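4.2 The common floor

Ostwood is a shared office building with tenants on every level, and the common floor is the one part of it that belongs to all of them. It has a game room and a kitchenette, both open to anyone with a key card. Tenants pay for the floor through their rent and have no separate contract for it. The cleaning firm, Lozano, wipes surfaces and empties bins in the evening. Washing up, putting things back and reporting damage are left to the people who use the rooms, as at our other site, Nokura.

We treated the floor as a set of things that need looking after and asked who looked after each of them. The entries in the use log (see Section 3.3) were sorted by object first and by person only afterward. Over the study period the two sites produced 1,410 entries. An entry could be as small as "moved mug to rack" or as long as a half-page complaint about the refrigerator. Entries that named no object were kept in the data but are not discussed in this section.

Three groups of objects came out of the sorting. The first is play equipment, mainly the foosball table. The second is the sink and what ends up in it. The third we call fittings: screws, brackets, hinges, ports, cover panels and the other small parts that hold larger things together or connect them. Fittings were the hardest group to code. Tenants seldom had a word for the part they meant, and wrote "the thing on the side" or "that black bit". Where the log gave a location, Faustino Jaramillo went to the room and matched the entry to a part. Where it did not, we coded the entry as fitting, unspecified. Figure 2 shows the two rooms together with two close views of the kind of part the third group covers.
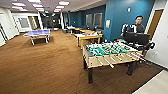
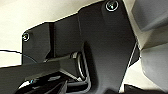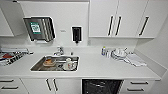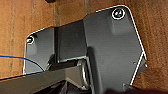
Figure 2. Objects and rooms in the study. From top to bottom: the game room with the foosball table; a black plastic panel with screws and a round port; the kitchenette, with dishes in the sink; a dark gray metal bracket on a wooden surface.

Play equipment. The foosball table drew more entries than any other single object, and most of them were about use. People wrote down when they played, with whom, and sometimes the score. Entries about upkeep were few and came from a small group of regular players. They tightened handles, looked for lost balls and asked for new ones in the shared channel. One of them, Cirilo Cárdenas, kept a screwdriver in his desk for the purpose and lent it out on request. Players who came in only now and then told us they assumed the table was under some kind of service agreement. It was not. The cabinet shows some wear to the wood, and several people mentioned this in interviews, but no one had logged it. When we asked why, the usual reply was that a worn finish does not stop a game.

The sink. The countertop, cabinets and wall fixtures are kept up mostly by Lozano, and tenants had little to say about them apart from the paper towel dispenser, which they wanted filled more often. The sink was another matter. Dishes were left in it at all times of day, mostly between lunch and 3 p.m. Mugs made up the largest share, followed by cutlery and cutting boards. We noticed that boards were treated differently from mugs. A mug has an owner, or is thought to have one, and other people will leave it alone for a long time. A board is taken to be common property and was more often washed by someone who had not used it - usually a person who needed it right then.

We also timed how long an item stayed in the sink after it was first logged there. In the interviews, tenants gave 60 minutes as the longest time a dish could decently be left. Few of them kept to it themselves, and they said so without much embarrassment. Yareli Galindo's notes from the kitchenette at Nokura show the same pattern, with one difference: at Nokura a printed notice had been taped above the sink before we arrived, and several people quoted it to us from memory while their own cups stood below it.

Fittings. Entries in this group were short and mostly went unanswered. A bracket or a hinge is noticed when it squeaks, sticks or comes loose, and otherwise it is part of the door or the table it is fixed to. Tenants were unsure who was allowed to touch a screw. Some thought it was a matter for the building, some for the firm that had supplied the object, and a few thought that anyone with the right bit could do it. Ports and cover panels were a special case. People would plug in a cable without a second thought, but they treated the screws next to the port as off limits.

We tried to follow each report about a fitting until it was dealt with. This was often not possible. In the Flestoleo request system, which the building manager uses, a report is closed when it has been read, and nothing in the record tells us whether a part was later tightened or replaced. Tonantzin Xolalpa compared the closed reports with the log and found repeated entries for the same part in both rooms. We therefore do not give a repair rate for this group.

The three groups differ in how easily a person can see what needs to be done. A dirty mug makes its own case. A loose handle is felt by the person holding it and by no one else. A bracket with a screw working its way out can stay like that for months, and most of the tenants we spoke to could not have said where it was. In Section 4.3 we look at whether putting a name on a part, with a small label next to it, changed the number of reports at either site.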